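Workshop Tips for People Who Write Software for Hands

Girish asked me to put these on the shared page so he can stop forwarding my emails to new starters, so here they are, in no order at all. They come from a few years of writing control and perception code for two-armed machines with fingers, mostly on the Tinon stack, and before that on something much worse that I won't name. If you've never had to explain to a building manager why there's a plastic carrot in the lift, some of this may not apply to you yet. Give it time!

Keep a kitchen timer on the desk. A proper wind-up one, the kind you use for eggs. When I start tuning a controller I set it, and when it rings I have to write down what I changed, even if I'm mid-thought (I am always mid-thought). I used to trust myself to remember which gain I'd nudged. Then I spent an entire December afternoon chasing a wobble that I had put there myself before lunch.

Label the launch files the way you'd label the freezer. "New_final_2" tells you as much as a grey lump in a zip bag. I put down what it does, which arm it's for, and who to yell at. Mine say things like "left arm, slow, table height, ask me". Ravindra colours his by risk, red for anything that moves the whole arm and green for anything that only reads sensors, and I've started copying him.

Do your dry runs in simulation, but do them with bad data. Our planner at Proltside looked gorgeous in sim because every object sat exactly where the sim said it did. So now I jitter the object poses before every planning test. I run 120 plans with the jitter on, and if more than a couple come back with the elbow doing something silly, I don't take it to the real arm that day. It's dull, I know. Put the kettle on and let it run.

Soft covers change your geometry. This one bit me hard. If you've put a fabric sleeve over an arm, your collision model doesn't know about the bunchy bit at the wrist, and your self-filter (the part of the code that removes the robot from its own camera view) will happily report a fold of cloth as an obstacle. I padded the wrist capsule in the model until the false alarms went away, then backed it off a little. Re-check it whenever the sleeve has been off and on again, as it never goes back the same way.

Shiny things lie to depth sensors. Plastic fruit is bad, bubble wrap is dreadful, and bare metal fingers are no picnic either. My cheap fix is to throw out depth points that disagree with their neighbours, then see what's left before blaming the detector. The nicer fix is to fit a rough shape to the colour outline and only use depth for the parts you trust. I've got both in the Honorato branch, and you can switch between them with one flag. The flag is named after my cat. Sorry.

Clean the lens before you retrain anything. Microfibre cloth, the sort you'd use on glasses, and a breath of air. I lost a week to a "domain shift" that was a thumbprint. Mine.

Write the home pose first, before any clever poses. Arms down, fingers relaxed and pointing at the floor, wrists neutral, and every joint comfortably away from its limit. Then make a second one for when somebody needs to get in underneath with a screwdriver. Every behaviour I write starts and ends at one of those two, and if it can't find its way back it has to stop and complain.

Log less, but log it properly. I used to record every topic at full rate and ended up with 2,909 files that I couldn't bear to open. Now I keep the joint states, the commanded targets, the camera frames and the planner's reason for choosing what it chose. That last one is gold. Have the planner write it in words, too! "Picked grasp four, clear of crate" saves so much squinting at numbers.

Keep a tea towel on the bench under anything with small screws. You'll thank me. Light coloured, flat weave, no fringe.

Hand cameras are worth the bother if you're planning grasps, though the views take a bit of getting used to.

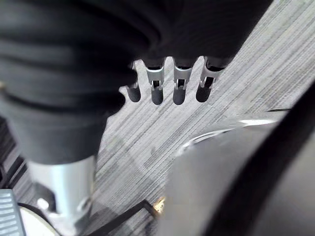
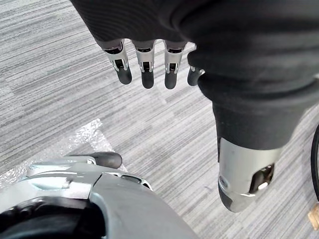
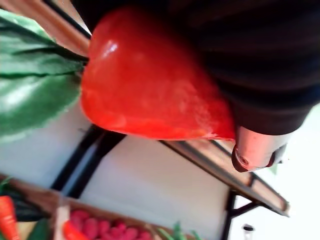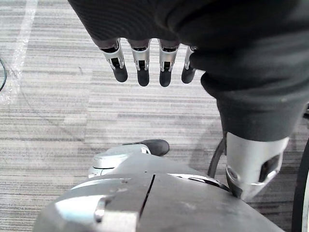 Grasp scoring is where I've spent most of my evenings lately, and I think I've finally got a version I'm not embarrassed by. The old scorer looked at the centre of an object and liked whatever was widest, so it treated every vegetable as a ball. Take the red pepper, held with its narrow end at the fingertip and a great spray of leaves sticking out the other way: the leaves belong to the object as far as the segmentation is concerned, but I don't want a single finger planned onto them. So the new scorer splits the mask by colour and by how floppy the outline looks, and only the solid part gets grasp candidates. The leafy part still counts for collisions, with a much softer penalty, so a leaf brushing a shelf won't kill an otherwise good plan. It runs through 1,000 candidates quickly enough that I don't get up for a coffee, and I've set it to show me the runner-up as well as the winner. I pick up more bugs from the runner-up, to be frank.

If you want to try it, turn on the split in the Flolgate config and leave the penalty where I've put it for the first few goes. People always want to crank it straight away. Have a look at the overlays first. If the solid part comes out with a bite missing, it's nearly always a bright highlight on glossy plastic being read as background, and moving your lamp over a bit is faster than rewriting my code.

A word on thresholds while I'm at it. Don't bury them in the middle of a function. Mine live in a single file with a comment beside each saying where the number came from, and "I guessed" is a perfectly good comment. Girish found 371 bare numbers in our old perception code when he went through it, and I recognised a worrying share of them as my own handiwork. We've moved almost all of the ones that matter. The rest can wait until it rains.

Test the stop before you test the go. First run of the session, every session, I start a slow move and hit the stop halfway along. I also check that the software comes back up knowing it was stopped, instead of cheerfully carrying on with the old trajectory. Ours used to do the second thing. If yours keeps its queue after a stop, clear it, and make whoever restarts it send a fresh goal.

And for the actual household tip I promised Ravindra: a shallow cutlery tray makes a lovely home for spare fingertips, calibration targets and those little hex keys that breed in drawers. Line it with a bit of non-slip shelf mat, cut with kitchen scissors. Mine's a dreadful mustard colour and it lives on the left of my monitor, so please put it back there when you borrow it.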